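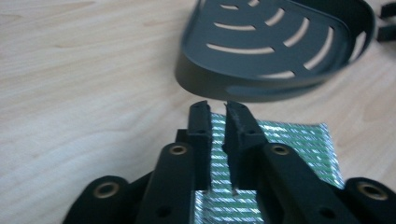 # Drainage and Residue in Slotted Soap Dishes

Project report, household products module
Gergely Fülöp
17th May

## 1. Purpose

Bar soap softens when it sits in its own water. The soft layer is lost at the next use, sticks to the dish and dries into a crust that has to be scraped off. A slotted dish is meant to let the water run away from the underside of the bar. The purpose of the project was to find out how much difference the slots make, and whether the shape of the base under the slots matters as much as the slots themselves.

The work was limited to small dishes for a sink or a shelf. Wall-mounted dishes and magnetic holders were left out.

## 2. Dishes tested

Three dishes were used. They are named after the shops or labels they came from.

| Dish | Top surface | Base |
|---|---|---|
| Brivasano | Slotted | Open, stands on low feet |
| Sukik | Slotted | Closed tray under the slots |
| Gedo | Flat, no slots | Solid |

The Gedo dish was the control. All three are close enough in size to take the same bar without overhang. A fourth dish, with ridges in place of slots, was bought in September but cracked during a trial wash and was dropped from the plan.

## 3. Method

The soap was a plain white bar sold under the Kun label, with no added oil or scrub particles. All bars came from one carton. Each bar was weighed dry before the first cycle.

One cycle was carried out as follows:

1. Hold the bar under running tap water and turn it by hand for 15 seconds.
2. Shake it once and place it on the dish, long side parallel to the long side of the dish.
3. Leave it to stand until the next cycle.

Each dish went through five cycles per day. The dishes stood side by side on a table away from the sink, so that no splash water reached them. The window was kept closed during the test days. Room temperature was not controlled, but the three dishes shared the same conditions at all times.

At the end of each day the bar was lifted off and the dish was checked for standing water, soft soap and dried residue. Residue was scored by eye on a scale from 0 (clean) to 5 (surface fully covered). The dish was not rinsed between days. At the end of the run the bars were dried on a wire rack and weighed again.

The kitchen scale used for the bars reads in whole grams. This was fine for total loss over the full run but too coarse for daily readings, so daily weights are not reported.

## 4. Results

### 4.1 Soap loss

The bar on the Gedo dish lost the most weight. The underside was soft from the first day and took the print of the dish surface. By the end of the run it had a rounded lower edge and a visible step where the standing water had reached.

The bars on the two slotted dishes lost less. The difference between them was small over the first days and grew later, with the Brivasano dish giving the lowest loss. The reason is described in 4.2.

### 4.2 Standing water

On the Gedo dish, water stayed under the bar between all cycles. On the Brivasano dish, water passed through the slots and onto the table. The bar stayed firm, but the tabletop had to be wiped after each cycle. In normal use this dish needs to stand on a drainer or on the rim of the sink.

The Sukik dish kept the table dry. Its tray filled slowly with cloudy water, and by the end of the second day the water was close to the level of the slots. From that point the bar behaved more like the one on the control. Emptying the tray once per day would probably have kept the two slotted dishes equal, but this was not part of the method and was not tested.

### 4.3 Residue

| Dish | Final residue score |
|---|---|
| Brivasano | 1 |
| Sukik | 3 |
| Gedo | 5 |

On both slotted dishes the residue collected at the ends of the slots first and then along their edges. The middle of each slot stayed open for the full run. Dried soap at the slot ends was harder to remove than the crust on the flat dish - a sponge did not reach it, and a toothbrush was needed.

## 5. Sources of error

- The turning of the bar under the tap was done by hand. Pressure and speed were not the same each time.
- The night gap was much longer than the gaps during the day, and most of the drying took place then.
- Residue scores were given by one person who knew which dish was which.
- Only one sample of each dish was available.
- The tap water in the building is hard, and part of the crust may be lime.

## 6. Proposed changes to the design

A combined dish is proposed, with a slotted top that lifts off and a sloped tray with a spout on one short side. The slots should be open at one end so that soft soap can be pushed out with a thumb or a cloth. The gap between the slots and the tray floor should be deeper than on the Sukik dish.

A cardboard model was made to check the height. A deeper tray raises the bar, and on a narrow sink rim the model tipped when the bar was set down off center. Wider feet solved this in the model but have not been tried with a wet dish. The next version will be printed in plastic and run through the same cycles, with the tray emptied daily in one run and left alone in a second.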